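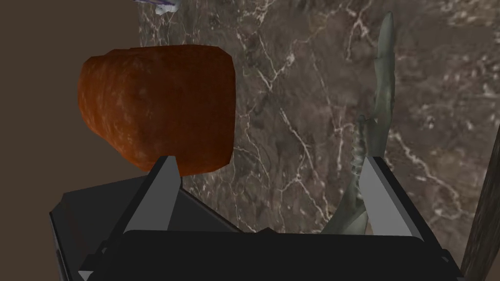 Lunde 墨水屏手机
Teria 出品 现货，次日发出

Lunde 是一部手机。它能打电话，能收短信，能导航，能看书，能在地铁里让旁边的人侧过头来看你是不是拿了个电子价签。屏幕是黑白的，刷新的时候会闪一下，我们的工程师把这个叫“全局刷新”，我们的客服把这个叫“正常现象”。

如果您是想找一部拍照好、打游戏流畅、看视频不卡的手机，请点右上角的叉。我们说真的，退货的快递费是我们出，每一单都疼。

主要规格
屏幕：6 英寸墨水屏，黑白，带冷暖两色前光
重量：189 克，含电池，不含保护壳
待机：400 小时，飞行模式关闭，前光关闭，您也别老去点亮它
内存：4 GB
接口：USB-C，外加一个耳机孔
卡槽：双卡，第二个卡位可换存储卡
摄像头：后置一个，前置没有
颜色：炭黑、米白
系统：Dristumel，基于安卓，界面重新做过

关于前置摄像头
问的人最多，单独写一段。没有，以后也不会有。视频会议可以接进去，别人看得见您的头像，看不见您在吃什么。扫脸支付用不了，请用密码或者侧面的指纹键。指纹键在电源键上，手湿的时候认不出来，擦干再按。

关于屏幕
墨水屏有三档刷新：清晰、均衡、快速。看书用清晰，回消息用均衡，地图用快速。快速档会留残影，残影积多了，您会在新闻正文后面隐约看到刚才那条外卖订单。按一下侧面的橙色小键就清掉了。这个键出厂时只管清屏，设置里可以改成手电筒、录音或者静音，很多人改成了手电筒，然后写信来问屏幕怎么清。答案：从顶部往下拉，第二排。

前光最低档很暗，关了灯在床上看刚好。最高档在太阳底下几乎看不出区别，太阳底下也用不着它。

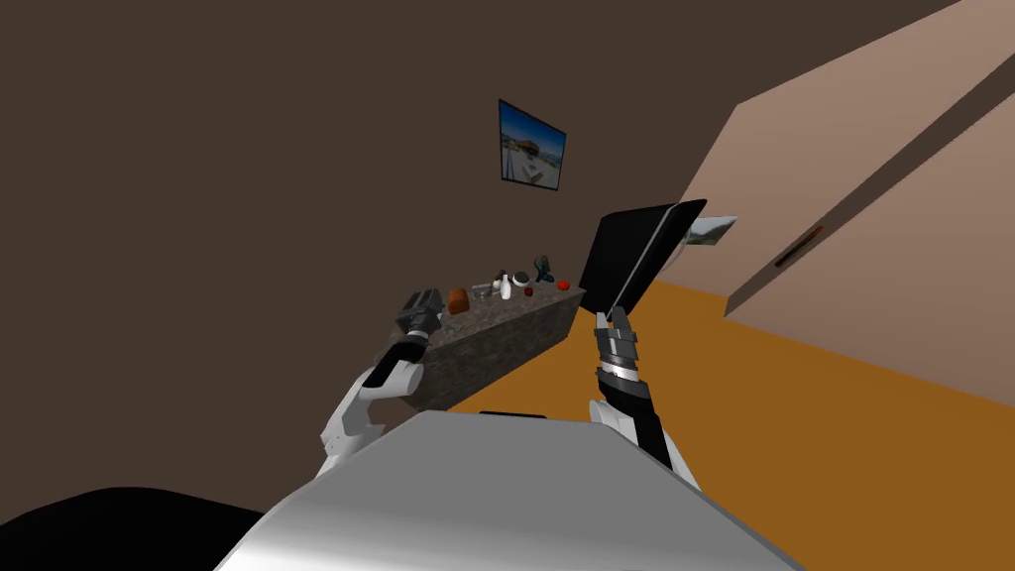 本页最后更新：8月11日，星期四

本次更新改了三处：待机时间的测试条件写清楚了；米白色恢复供货；删去“适合所有人”这句话，市场部同意了。

系统和应用
Dristumel 的桌面没有图标，只有一列文字。想开哪个就点哪个字，想不起来名字可以往下滑。应用商店是有的，主流的安卓应用大多装得上，装上以后好不好看是另一回事。凡是靠颜色区分状态的软件，在这里都会变成猜谜，比如红绿两色的股票行情，在 Lunde 上一律是灰的，有几位用户说睡眠因此有所改善，我们没有做过临床验证，请不要当作医疗建议。

短视频应用能装，能开，会动。我们不拦着您，屏幕会替我们劝。

通知默认每小时集中送一次，电话和您指定的联系人除外。整点一到，一小时里攒的东西一起出来，像楼下信箱。不习惯的话，设置—通知—送达方式，改成“随时”。改完之后系统会问您一遍“确定吗”，只问一遍。

系统更新每季度一次，下一次在10月，内容包括：输入法候选字加大，日历支持农历，修复闹钟在双卡切换时偶尔响两遍的问题。有人来信希望保留最后这一项，我们讨论过，还是修了。

电池
电池可以自己换。后盖用指甲从右下角的缺口撬开，四周是卡扣，没有胶水。第一次撬会有一声脆响，很吓人，后盖没事。备用电池单独卖，在“配件”页。请买原装的，外面卖的兼容电池厚了那么一点点，后盖合上以后会慢慢自己弹开，通常是在您开会的时候。

充电不快。半小时能充到三成多，想充满请睡一觉。包装里没有充电头，您抽屉里那些随便哪个都行。 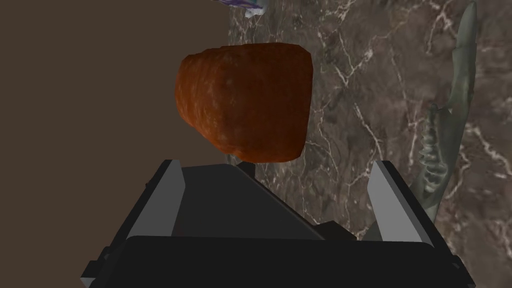

Lorna Morrison：买来是想戒手机的，结果头一个星期天天在研究三档刷新有什么不同，用屏时间比原来还长。第二个星期研究完了，确实没什么可看的了，书倒是看完了两本。扣一星是因为地图，快速档开着还是比我走路慢半个路口，已经坐过站一次。另外米白色不耐脏，放牛仔裤口袋里会染蓝，建议直接买黑的。

Teria 客服回复：谢谢您的评价。地图慢半个路口的问题我们知道，打开语音播报会好些，声音没有残影。米白色可以用橡皮擦，普通的白橡皮，不要用酒精。坐过站那次我们很抱歉，也没法报销。

Babatunde Nwankwo：请问打电话音质怎么样？页面写了这么多，一个字没提。

Teria 客服回复：您说得对，忘了。听筒声音偏大，双麦克风降噪，风大的地方对方听您会有点闷。下次改页面时补上。

配件
Preler 翻盖保护套：合上锁屏，翻开亮屏。磁铁吸力偏强，别和门禁卡放在一起，消磁了物业要收补卡费。
Preler 哑光贴膜：出厂的屏幕表面已经是哑光的，再贴一张会更哑。个别用户喜欢，所以还在卖。
备用电池：见上文。
腕绳：灰色，送的，不要可以在订单里备注。

兼容性，请在下单前读一下
一、手表和手环大多可以连，连上之后消息会在手腕上震，集中送达等于白设。需要在手环的应用里把通知也关掉。
二、车载系统只支持蓝牙通话和音乐，不支持把屏幕投到车机上。
三、银行应用里有个别几家会判定 Lunde 为“非常规设备”，要求去柜台验证一次。带身份证，最好也带上手机，柜员一般会想看看。
四、相机能扫码，能拍白板，能拍停车位的编号。照片在手机上是黑白的，传到电脑上是彩色的，这一条每星期都有人来信报喜。 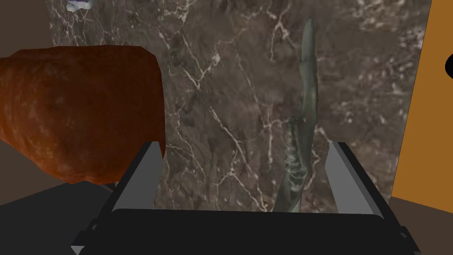

夹爪两指张开，中间立着一件灰绿色的长条物

退换与保修
收到后可以试用，不满意可以退，机身没有磕碰就行。退货时请把手机卡取出来，也请退出账号。退货原因那一栏最常见的是“太慢”，其次是“家里人说像计算器”，两种我们都退。

整机保修期内，屏幕自己出现的横线、坏点免费换。屏幕被坐碎的不在此列。墨水屏比普通屏幕怕压，后裤袋是重灾区，负责维修的 Rasmus Org 光看裂纹的走向就能说出您是左边坐下去的还是右边，所以寄修单上“原因不明”这几个字可以省了。换屏收费，价格在维修页，先报价再动手。

进水不保。Lunde 防溅，雨里接个电话可以，浴缸边看书请拿稳。

常见来信
会出彩色版吗？在看，彩色墨水屏目前的颜色像晒了十年的海报，我们再等等。
能不能给孩子用？能，有家长管理，密码请不要设成孩子的生日。
老人用合适吗？字可以调到很大，电话列表可以固定在首页。集中通知建议关掉，不然老人会觉得一小时没人理他。
能刷别的系统吗？引导程序可以解锁，解锁后保修里的软件部分失效，硬件部分照旧。教程在论坛置顶，由 Nneka Iyamu 整理，请先读完再动手，尤其是第二页的备份那段。

购买
炭黑有货。米白有货，批次不多。包装内含手机、数据线、腕绳、卡针和一本纸质说明书。说明书印得比较厚，因为屏幕刷新那章改了好几稿，最后都放进去了。

页面内容有误请写信给产品页编辑 Kayode Ekpo，标题注明“Lunde 页面”。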